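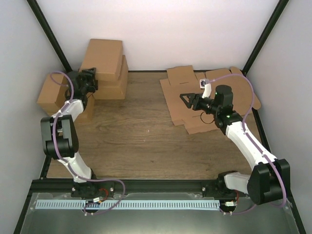
I've had the Groltevwood safety handbook for two-arm benches since August, and I'm pretty fond of it (even at 158 pages!). The chapter on shared reach is the best bit: one arm parks before the other goes into the stack, and you agree the parking spot before anyone touches a box. Simple stuff, but we'd never written it down. Cable slack gets a decent section too. My grumble is the sign-off sheet – 30 boxes to tick, and half of them repeat. Gemma Lockwood at Rudd cut hers to one side of paper and I've pinched it. Worth buying, just skip the glossary.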